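The kitchen floor and other storage solutions

I have a theory that every kitchen has a true level, the height at which things come to rest if you stop interfering. In some houses it's the counter. In ours it is the floor.

It began in October, when I decided to clear out the lower cabinet. The plan, borrowed from a podcast Leif Ragnarsson keeps pressing on me, was to take everything out, look at each object, and put back only what had earned its place. The host promised it would take 40 minutes. The host, I suspect, lives in a hotel.

Taking everything out went very well. I'm good at out. By lunch I had found 5 lids that fit nothing, a fondue fork, and a manual for a Giltance rice cooker we gave to my sister-in-law before the last move. I also found the bag of bags. You probably have one. Ours had reached the stage where opening the door let a few of them breathe.

My wife's position is that plastic bags are useful. I asked for what, and she said "for things," and I've been married long enough to know when a debate has closed. We settled on a limit of 20. The others were to go, along with the black cloths I'd been calling rags and she'd been calling perfectly good.

What the podcast skips is the middle part, when nothing is in the cabinet and nothing is in the bin and you live among it. Ours lasted four days. I learned to step over the red cloth on my way to the coffee. The cutting board went down on its edge by the wall for a minute and began to look as if it had been installed there.

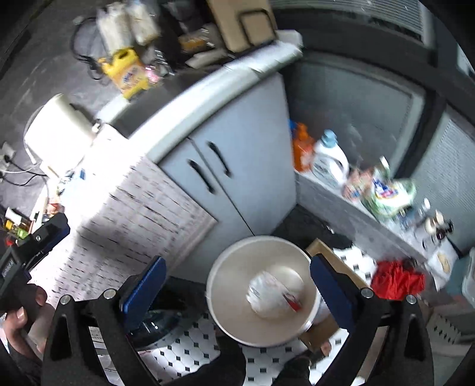
Bowls were the other problem. A bowl is supposed to hold soup, but leave one out during a clear-out and it turns into a filing system. Batteries, twist ties, a bag you mean to deal with later. I emptied the same one three times and it filled itself back up behind me.

Birthe Kragh from downstairs came by for her casserole dish in the middle of this, looked at the tiles, and said she'd always liked them. It was kind of her to find the visible ones.

Anyway, the cabinet is full again. The fondue fork stayed. I threw out three of the lids and then, at ten at night, went and got one back - it might fit the blue pot. It doesn't. I've put it with the bags.

Recent posts
The drawer that only opens for guests
100 jars and no lids
Leif was wrong about the vinegar
A short history of our bad toaster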